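June, past ten at night

Second session with the pricing people from Wernidus. They have now had over 30 hours of our time and what I have to show for it is a chart with four colors. The advice is to raise the day rate, drop the small accounts and call the rest "partners." I could have got that from a paperback.

What bothers me is the number they keep coming back to. They say 52 of our customers cost more to serve than they bring in. I asked how they worked that out and got a long answer about allocation. As far as I can tell they split the Skiddale rent evenly across 259 accounts, so anybody who orders twice a year looks like a thief. Fekete is on that list. Fekete pays in nine days and never calls.
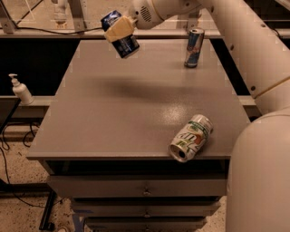

Ilona Juhász thinks I'm being stubborn. Her view is that the small accounts do eat up the mornings, whatever the rent does, and that if I won't believe the consultants I should at least have the Umcombe office write down its phone time for a month. She said I only like numbers I made myself.

Maybe so. I've asked Umcombe to start the log. I don't expect much, people write down what they think you want. Jenő Dudás has already asked if he can round up.

The invoice from Wernidus came at 4:30, before the slides did. Haven't opened it yet. Need to find last year's rent split before I talk to them again, I think it's in the green binder.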